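A robot arm trained by people wearing chest cameras has learned to put pairs of shoes back in their boxes, the group at Zilladska reported in January. The method needs far less robot time than the lab's earlier work.

The project is called Kustach. It starts with people, who do ordinary household jobs by hand while a small camera records what their hands and the objects do. Software then picks out the moments that matter, such as where a shoe is grasped and which way it is turned before it goes down. The arm gets only a short set of its own practice runs on top of that.

"We used to spend weeks steering the arm by hand to get enough data," said Randi Granström, who leads the group. "For this one we had the robot part done in 12 hours."

The training set held more than 1000 recordings of people packing footwear. The group then ran 287 trials on the arm with sandals, slippers and canvas shoes. A trial counted as a success only if both shoes ended up inside the box and the lid could still close.

With the human recordings included, the arm finished most of its trials. With its own practice runs alone, it finished fewer than half. The gap was widest for soft shoes, which bend when they are gripped and don't always hang the same way twice.

## Second shoe is the hard one

The first shoe is the easy part, according to Vilgot Wallin, who wrote the planning software. The box is empty and almost any position will do. The second shoe has to fit in what is left, and the arm has to choose a grip that lets it turn the shoe without hitting the walls or the first one.

The older planner picked the firmest grip it could find and worked out the turn afterward. That often left the shoe facing the wrong way with no room to fix it. The new one chooses the grip and the final position together. People in the recordings often picked shoes up by the heel, and the arm came to favor the same grip for open sandals.

Other items are left on the table during trials so the arm has to tell what belongs in the box. The group changes the tablecloth and the box between sessions for the same reason.

One dark green slide sits on its side against the left wall of the box, and the gripper has the other by the heel, toe down over the tablecloth.

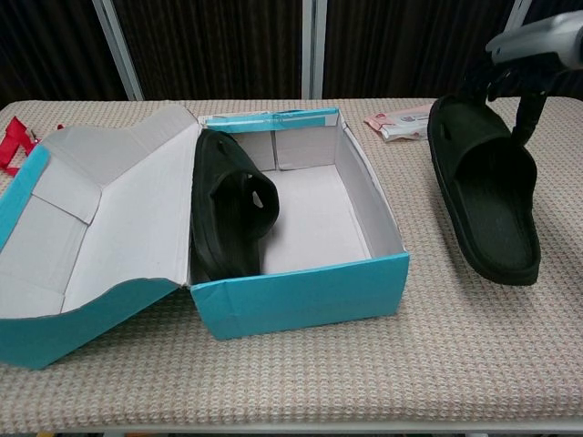 ## What it can't do yet

Boots and anything with long laces are still out of reach. Laces catch on the fingers, and the arm has no way to notice when that happens. It also can't fold tissue paper or close the lid, and both are done by a person after each trial.

Torunn Hägglund, who ran the tests, said lighting caused more failures than the group expected. Dark shoes against a dark background were missed until the camera settings were changed, and those early runs were kept in the results.

The next round will use 5 new kinds of container, including cloth bags and drawers. The group plans to release the recordings once faces and voices have been removed.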